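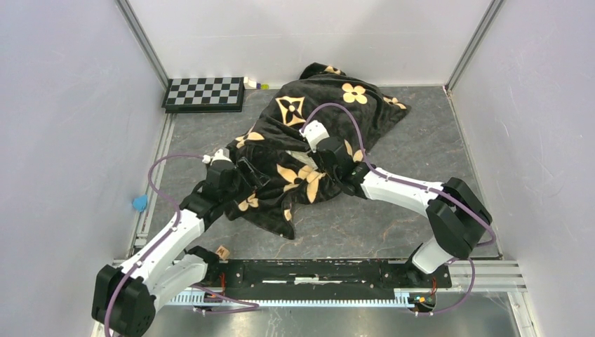
Folding practice at the Weriveck workshop, black flowered blanket on the floor panel.

Robots & Automation | Local | 3 min read

Weriveck has a pair of robot arms learning to handle a blanket, and the teaching is done by remote control. A person works two hand controllers, the arms copy, and the whole run gets saved – joint positions, camera views, gripper opening. Then again. And again.

The target for January is 402 saved runs. The crew had 33 they were happy with as of lunchtime, after throwing out the ones where the cloth slipped or the operator changed their mind halfway.

"You think you know how to fold a blanket," said Chelsea Crabtree, who runs the sessions. "Then you try it with two fingers on each hand and no feeling in any of them. My first day I got nowhere."

The job is called Skarkutgate in the project notes, after the street the first workshop was on. The goal is a plain one. Take a blanket dropped any old way, find the corners, spread it, fold it. Clothes come later. Towels maybe before that, depends who you ask.

Why a plush blanket and not a nice flat dish towel? Crabtree says towels were to easy. Thick cloth bunches up, hides its own corners and does somthing different every time. Dark pile is also hard on the cameras, she said, though big pale flowers give the software a bit more to go on. 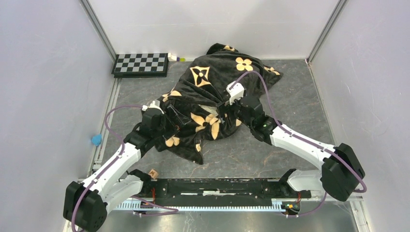 How long does it take to teach one fold?

A single run is capped at 60 seconds, and most operators need a week of practice before their runs are worth keeping.

Six people take turns at the controls, never two at once. Shifts are kept short. Crabtree found that tired operators get jerky, and the jerks end up in the training data along with everything else. Anyone can call a run bad, no arguing about it.

The controllers come from Nositon, a small outfit that started out making parts for camera cranes. Moving the arms by hand was tried first – grab the wrist, drag it where you want it. Fine for one arm. With two you need somebody else to hold the cloth side, and then there are people's elbows all over the camera view. So remote it is, for this task anyway. Hand guiding is still used for setting start positions.

Close-up views are part of each saved run as well. Crabtree says the wrist camera matters most in the last bit before a grasp, when the edge of the cloth is what the operator needs to line up on. New people tend to stare at the wide view and close the fingers early.
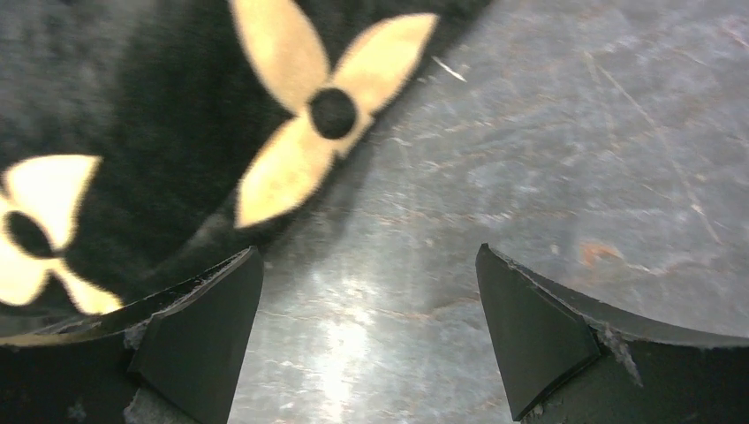
What's next

A first trained version gets tried as soon as the target is hit, same blanket, no one on the controls. After that a different blanket. Crabtree would not guess at a success rate. "Ask me when it has folded one on its own."

A second site, Győri, is due to start recording with the same controllers and the same rules for what counts as a good run. Runs from both places go in one pile. Weriveck says a set will be shared with schools that ask, details still being worked out.

New operators are wanted for evening shifts, 6 p.m. start. Gaming experience helps a little, sewing helps more, according to Crabtree.

Tagged: teleoperation, robot arms, training, Weriveck

Contact the newsroom | © All rights reserved | Back to top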